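About Timier

Timier develops software for robotic manipulation. Our work covers perception, grasp planning, motion control and the tooling that engineers use to test all three before a program is released to a physical arm. We do not manufacture robots. Our licences are held by integrators, research laboratories and training colleges that already operate their own equipment and require dependable software to run on it.

The organisation was established in the Moffat building, where it continues to occupy the upper floor. It began with 3 engineers and a single product, a calibration utility for wrist-mounted cameras. Today 63 people are employed across software engineering, verification, customer support and administration.

Our principal product is Ferkeo, a planning and control library for arms fitted with parallel-jaw grippers. Ferkeo accepts an estimate of an object's position and shape, proposes candidate grasps, and passes a trajectory to the controller together with the limits within which it may be corrected during the approach. Customers may use the whole library or license the planner on its own.

Ferkeo is supported by Udness, our simulation and regression environment. Each proposed change to the planner is exercised in Udness against a catalogue of 498 tabletop tasks, most of them involving ordinary household shapes. Particular attention is given to the view from the gripper, as the final part of an approach is often made with very little of the target in sight. 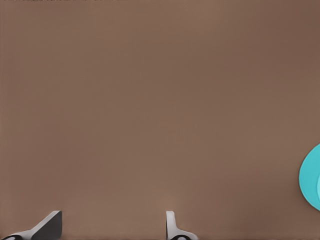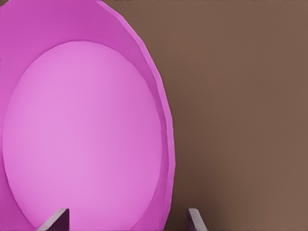 Views past the gripper fingers in simulation: a cyan object at the right, in the first, and a pink bowl at close range, in the second.

Bowls and other open vessels have been a focus of the planning group for several releases. A vessel of this kind is commonly lifted by its rim, with one finger inside the wall and one outside, and a small error in the estimated edge can place both fingers on the same side. Ferkeo therefore carries its uncertainty forward from perception into planning — a grasp that is acceptable only under a perfect estimate is ranked below one that tolerates some displacement. Where the remaining uncertainty is too great, the planner returns a request for a further view and the arm withdraws to a safe height.

Rendering in Udness is kept deliberately plain. Simple geometry and uniform surfaces allow a large number of trials to be completed overnight, and the results are available to engineers at the start of the working day. More detailed models are reserved for release candidates, which are also tested on physical arms in our ground-floor laboratory.

A new version of Ferkeo is issued each October and is maintained for three years. Corrections affecting safe operation are supplied to all licence holders, including those whose support agreements have lapsed. Release notes list every known defect, with its status and any recommended workaround.

Timier offers 15 student placements each year in perception, control and software verification. Placement students are assigned to an established team and contribute to the same code base as permanent staff. Applications are invited from students enrolled in engineering, computing or mathematics programmes.

Enquiries about licensing, placements and visits to the laboratory should be directed to the Moffat office. Visitors are asked to make an appointment in advance.

Page last revised 2025-02-16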